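Docs Data Changelog Issues Contact

4 min read

# Trulby call log: plumbing service requests

Hi! I'm Kaan Ağca, and I keep this dataset going between jobs (I'm a plumber first and a spreadsheet person a distant second). It's a log of service calls from our shop in Tavham, cleaned up so other small shops can compare their calls with ours, or just poke at it for fun.

## What's in it

There are 133 calls in `calls.csv`, one row each. Every row has 9 columns:

call_id, month, time_in, town, fixture, complaint, found, fix, minutes_on_site

`complaint` is what the customer told us on the phone, more or less word for word, minus names and addresses. `found` is what the trouble was once we got under the sink. I love reading those two side by side! "Toilet is haunted" became a worn flapper, and "water heater is screaming" was a whole lot of sediment.

Towns are Tavham and Walleren only. We do go out to Correa now and then, but those calls are on paper tickets and my handwriting in a crawl space is terrible, so they're left out for now.

## Loading it

Plain CSV, UTF-8, comma separated, header on the first line. It opens in any spreadsheet. If a complaint has a comma in it the whole field is quoted, so please don't split on commas by hand (I did this once and lost an evening to it).

## Things to watch out for

- 4 rows have no `minutes_on_site`. The other 129 are fine.
- `fixture` says "drain" for both kitchen and floor drains until August, when I started splitting them up.
- A call that came in at 7 a.m. on the dot may have been a voicemail from overnight.
- Minutes don't include the drive or the run to the supply house.

Please don't use this for pricing. There's no money in it anywhere, and a short visit with an expensive cartridge looks just like a short visit with a cheap washer.

## Thanks

Gülizar Coşkun typed up the winter tickets, and Makis Liapis caught a pile of duplicate shutoff valve calls. If you spot something weird, open an issue with the call_id and I'll dig out the ticket.
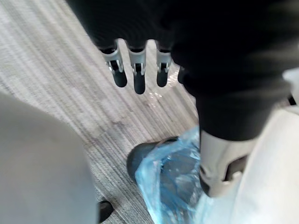
Hüsnü Bayram: Could you split the drains for the months before August too? Most of the complaints mention the kitchen or the basement anyway, so I could go through them and send you a corrected file.

Contact: open an issue | © Trulby | Back to top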